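I learned the rules of the Lirnska workshop by breaking them. My first was simple – keep your hands behind the front rail while the arms are powered. I had mine over it within six minutes.
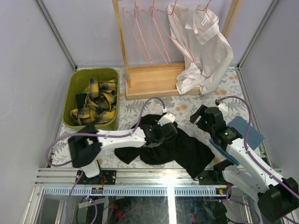 Two arms, a rack of pink hangers and a black garment on the mat.

The house rules run to four pages, and I'd expected them to be all about emergency stops. Most are about laundry! Clothes must go down crumpled, never neatly laid out, and you can't swap an awkward shirt for an easier one.

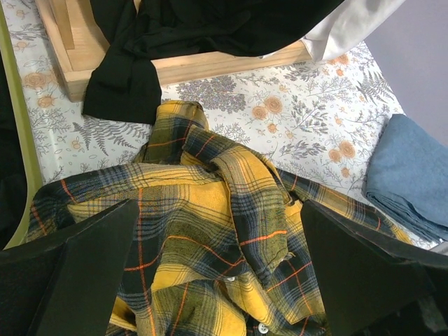 Plaid, buttons and plenty of folds, seen from between the fingers.

Cables get a page to themselves (slack enough for full reach, checked before every run). I rather liked that page. Every run is logged too, including the embarrassing ones, and there were 176 in the book when I borrowed it. 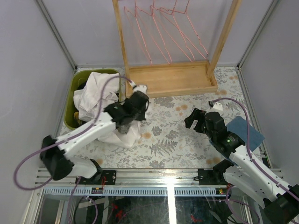 Rukum, April

The next draft adds a rule on speed when both arms share the floor. I've asked for a copy, and I'm keeping my hands in my pockets.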